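**Is a family camp week at Pellia worth it with a phone-addicted kid?**

Unathi Ngubane

They want $300 a head and call it "screen-free," which I'll believe when I see it. Our son is 11. 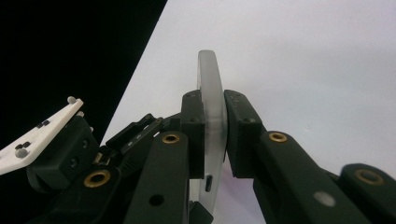
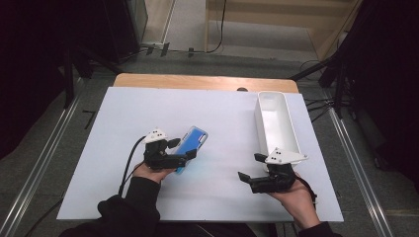 Has anyone done the March week? The brochure says phones stay at the office until Friday, but a friend's daughter had hers by the second night. My son's is in a blue case like the one in the second photo, so at least they couldn't mix it up with mine. What do the kids do all day?

**Thabiso Du Plessis**

We went once. Six families, one canoe trip, a lot of standing in line for lunch. The phone rule held for the kids — the parents were another story. Ask what the fee covers, as we paid extra for firewood.

**Lwazi Buthelezi**

Botha is cheaper, $249 I think. Never been though.

**Siyabonga Steyn**

Get the refund terms in writing before you pay a deposit.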